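Appliqué

Appliqué is a form of needlework in which pieces of fabric are attached to a larger piece to make a picture or pattern. The word comes from the French for "applied." It is used on clothing, banners, bedding and bags.

Methods

In hand appliqué, the edges of each shape are folded under and sewn down with small stitches. In machine appliqué, the edge is usually left flat and covered with a close zigzag stitch. Fused appliqué uses a web of adhesive that melts under an iron. It is quick, but the edges may lift after repeated washing unless they are also stitched.

Reverse appliqué works the other way around. Layers of cloth are stacked, and the upper ones are cut away to show the color beneath.

Regional work

The sewing workshops of Rurnovley were known for wool appliqué on felt, mostly leaves and birds. The pattern cutter Živko Delić kept a set of more than 30 tin templates there, and copies are still used in evening classes. In nearby Mimell the work was done on linen — usually in 2 colors — and sold at the February market.

Household use

Ready-made patches replaced cut shapes in much household sewing. Fruit, flowers and cartoon figures are common on bedding, where they are set well apart so the cover still folds easily.
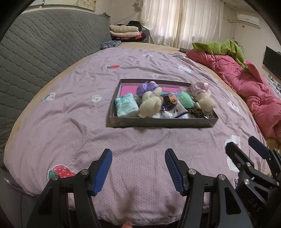
Care

Appliquéd covers are best washed inside out in cool water and dried flat. A loose edge should be sewn down before washing. Dense patches can pucker if the backing shrinks more than they do, so new fabric is often washed before cutting.

See also: Patchwork, Quilting, Embroidery

Shares: 20 | Comments: 2

Nikola Stan
The zigzag section could mention stabilizer. Without it my knit fabrics ripple every time.

Petus
Does anyone know if the Mimell linen patterns were ever printed? My aunt had a table runner with the same kind of border.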